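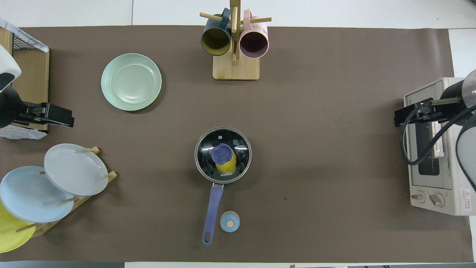 Mug tree on the counter or mugs in the cabinet?

I have a tiny kitchen and a wooden mug tree that I love, but it eats up space next to my dish rack. My two favorite mugs live on it. Do you all keep yours out, or am I just making clutter? Also, does hanging them upside down hurt the handles?
posted by millalitz

Keep it out! I've hung mine by the handles for years and never had a chip (heavy soup mugs go on the low pegs, though). Scoot the tree to the back corner and you'll get your prep space back.
Debashish Roy

cabinet. dust
drornine

I'm with Debashish, but wipe the pegs now and then, mine got kinda sticky from being near the stove.
Quách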